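Frequently asked questions about our shared office rooms in Uramau

Last changed: April 5, 2019

Who can rent a room?
Anybody who is registered for work in Uramau, also if you work alone. Students can rent too, but they need a letter from their school. Please bring the letter on paper.

How do I reserve?
Write to Buppha Srisuk at the front desk, or come by in the morning. She will tell you which rooms are free. A reservation is valid only when you have received the answer from her - a sent message alone is not enough.

What does it cost?
The small room, Tosh, is 100 for one day. The large room, Boria, is 142 for one day. There are no half days at the moment. We had them until November, but they made the plan too complicated.

Is there a deposit?
Yes, 500 for renters who come every week. You get it back in full when you stop, if the keys are returned. Single-day renters pay no deposit.

Can I cancel?
You can cancel without cost until two days before. After this we must charge the full day. If you are ill, please call Tanveer Kazmi and we will find a solution together.

In which condition must I leave the table?
Please take away your papers, cups and food, and wipe the surface with a soft cloth. Do not use strong cleaner on the white tables, it leaves marks. 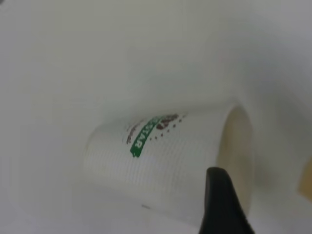
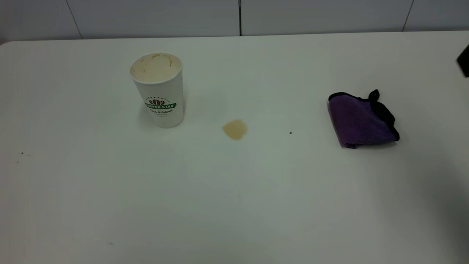
A paper cup on its side, and a white tabletop with the paneled wall behind it.

Can I leave my things overnight?
Only in the lockers in the corridor. You need your own lock. Things which are left in the rooms will be brought to the front desk and kept there for one month.

Is the internet included?
Yes. The network has the name Drolonell and the password is changed every month. Ask for it when you arrive. It is good enough for video calls, but please do not send very large files before noon, when many renters are online.

May I bring guests?
Up to two guests per renter are allowed. They have to write their name in the visitor book at the entrance.

Can I get an invoice for my company?
Of course. Give us the exact company name and address before the first day. To change an invoice later is possible, but it takes us much longer.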